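Home | Models | Charts | Reviews | Contact

Plondus Take-Apart Liver Model, reviewed by Delia Valdebenito

I've taught anatomy to nursing students for 10 years, and I have never enjoyed a liver this much!

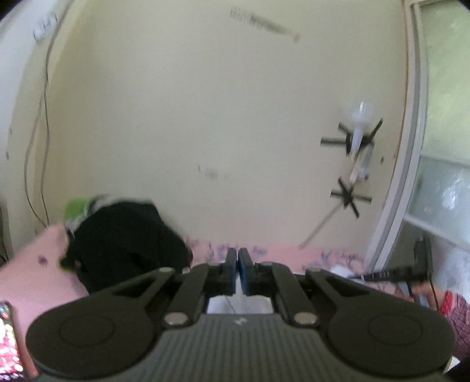 The gallbladder lifts off on its own peg, so you can follow the cystic duct down to where it joins the common hepatic duct – my students always get lost there, and this time they got it in one go. The portal vein is blue, the artery red, the ducts a good loud green. It splits into 3 pieces, and the magnets hold well (my old Jalell model used wire hooks, and I do not miss them).

Small gripes: the caudate lobe is a bit flat, and the key card is printed in tiny type. I'd still buy it again tomorrow.

Comments

marty_rn: Does the pancreas come with it?

Delia: No, just the liver and gallbladder. The stand is included.

Tess: Ordered one for our lab, love the green ducts!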